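Notes on Moving to a Smaller Kitchen

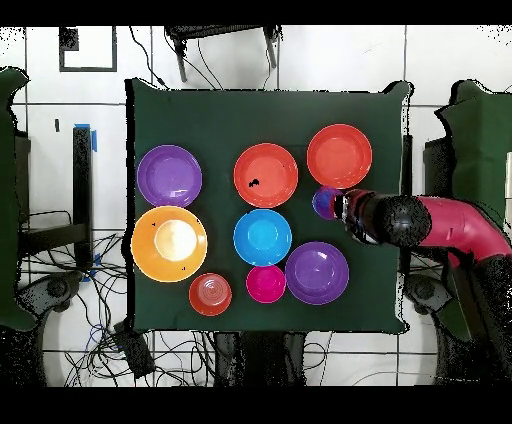 Plastic dishes on the green cloth.

The move to Ballirside was completed in January. The new kitchen measures 72 square feet and has two cupboards, and a review of household goods was therefore required. Items not used within the past year were set aside – chiefly baking tins and spare glasses. A total of 51 pieces went to the Hoxha thrift store.

The remaining expense was shelving, ordered from Durkus and fitted in one afternoon. The lower shelf has since been moved up two inches to clear the kettle. A decision on the pantry door has been put off until spring.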